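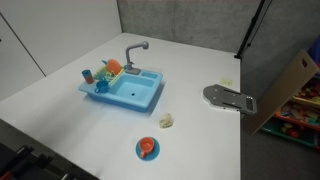
Toy sink with dish rack, cup and saucer in front.

Search tips... Go

Tea stains: what I'd skip

Every January the same baking soda and vinegar paste goes round again. I don't buy it. Mix the two and they mostly cancel out, so you've paid for fizz. Plain baking soda on a damp cloth did just as well on my mugs, and it took 90 seconds.

Denture tablets? Fine, if you already own some. Romana Havlíček swears by salt and lemon, but I tried it on 9 cups and would call it a draw with dish soap and patience.

Skip steel wool on anything glazed. And I'm not convinced by "overnight" soaks. Eighteen minutes in hot water with a spoon of soda, then rinse.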